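**Wanted: people who don't believe the brochure**

Paid testers for a two-arm bench kit, Castosdale, July

Petmont sells a pair of small robot arms as a kit for light assembly. The sales sheet says a workshop with no robot experience can have it placing parts on the first day, and that 20 minutes of teaching is enough for a simple job. We have been asked by several small firms whether they should buy one. We don't know yet, and we'd like to find out with people who have no reason to be kind to it.

Tagle is an independent review outfit. Petmont doesn't pay us and won't see the report before the readers do.

**The work**

Most of your time goes on one job, putting small metal gears on to the pegs of a round plate. A patient person could learn it over a cup of tea. You'll teach it to the arms using Petmont's own manual, then run it again and again and write down what happens, including the dull parts.

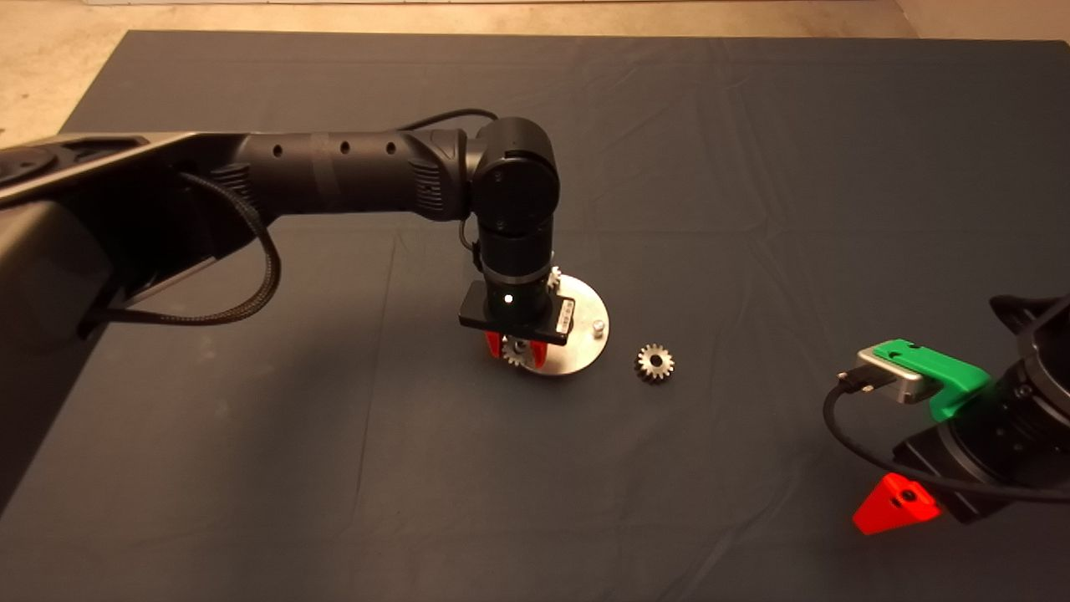

*The gear job: one gear in the red fingers, another lying on the cloth.*

We need 12 testers. Each does two sessions, and each session runs for 70 minutes with a break if you want one. The fee is 308 euros for the pair, paid after the second. If you drop out after the first you get half.

You'll also be asked to set up and pack away once, from the box, without help from us. The brochure calls this "tidy, desk-ready automation". We have our doubts about the first word and want yours in writing, along with how long you spent hunting for the right lead.

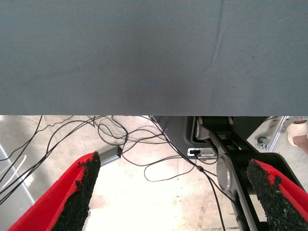
*Under the table: cabling and part of an arm.*

**Who we're after**

- You've done fiddly work with your hands for a living: clocks, bikes, sewing machines, dental bits, anything of that sort.
- You can write a plain paragraph in English.
- You have never worked for Petmont or for Pelance, who distribute it.
- You're over 18 and can stand for most of a session.

Programming is no help here and may count against you. The kit is sold to people who can't do it — we'd like to see how they get on.

Closed shoes, please. Long hair tied back, no loose sleeves.

**How to apply**

Write to Sigrun Torvik at Tagle, Castosdale office, with a few lines on what you do and the last tool you bought that let you down. No CV. Say whether mornings (9.30) or afternoons (14.00) suit you. Luana Lins runs the sessions and will ring you back if we have a place.

Questions about pay go to Trygve Bråten. He can't tell you whether the kit is any good either.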